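Bring Back the Boring Instruction Booklet

I bought a desk lamp in April and it came with a square of cardboard the size of a coaster. On the cardboard was one of those pixelated codes you point your phone at, and under the code it said "Let's get started!" That was it. No drawing, no list of parts, no mention of what the third button on the base was for.

So I pointed my phone at it. The phone took me to a page that wanted to know what country I was in, then whether I'd like to hear about offers, and then it played me a video. The video was 58 seconds long and 29 of those seconds were a woman walking into a room with nice curtains. I still don't know what the third button does. I've pressed it plenty.

I miss the booklet. I mean the stapled one, on thin gray paper, that came with everything from a toaster to a bicycle pump and told you in a flat voice to insert tab A. People made fun of those booklets for years, and sure, some of them deserved it. My parents had a Wovonitz sewing machine whose manual ran to 100 pages and had a whole section on the correct way to lift it. But my mother kept that manual in the drawer under the machine, and when the thread bunched up she opened the drawer, found the page, and fixed it. I've never once fixed anything by rewatching a video. I drag the little dot back and forth trying to find the second where his thumb moves, and his thumb is always in front of the part I need to see.

My friend Žofie Halás used to write manuals for a living, mostly for Plelley, the kitchen appliance people. She told me the job was mainly asking engineers questions they found irritating. Which way is up? What happens if the lid isn't on? What if somebody is left-handed? She'd get a sigh, and then she'd get an answer, and a fair number of times the answer was that they hadn't thought about it and would have to go change something. I love that. The person writing the booklet was the first person who had to use the thing without already knowing how it worked, and you lose her when you lose the booklet.

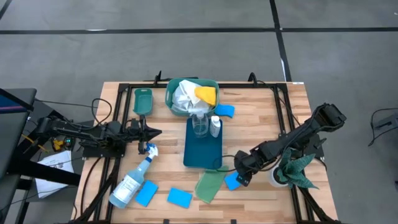 She also told me, and she was pretty cheerful about it, that she assumed most of her work went straight into the recycling. It didn't bother her! A manual is like the spare tire, she said, you'd rather it just lay there. What did bother her was when the company began cutting pages. The first to go was the troubleshooting table, that lovely grid with "Problem" on one side and "What to do" on the other, and she took it personally. I would have too. The troubleshooting table is the best part of any manual. It's the one page where the company admits out loud that the thing might not work.

I know what the other side says, because my brother-in-law says it to me at dinner. Paper is wasteful. Videos can be updated. You can search a web page. All fair, and if the web page stayed put I might come around. But last winter I went looking for help with a Gondora bread maker I've had for ages (a really good one, I'd buy it again tomorrow) and the support page had turned into a page about the new bread makers. Mine wasn't on it. I ended up on a forum, on a thread with 882 replies, reading an argument about flour. The answer was in there somewhere, I'm told. I called it a night.

Meanwhile the booklet for my grandfather's Krajčí radio is older than I am and it still works perfectly. You open it and there's the page. It has his handwriting in the margin, next to the bit about the antenna, where he wrote "NO - other way" and underlined it twice. He was right, too. Try doing that to a video.

And I think there's something a little rude about the coaster, if I'm being grumpy. It assumes I have a phone, that it's charged, that I've got a signal down in the basement next to the water heater, and that I don't mind telling a lamp company my email address so I can find out how to turn it on. My neighbor is eighty-something and sharp as anything, and she brings her boxes over to me now. She doesn't need help with the machines. She needs somebody to get past the cookie notice and read her the steps, and she writes them down on an index card, one to six, in pencil, and tapes the card to the side of the thing.

Her microwave has one. Her thermostat has one. I've asked her to do my lamp.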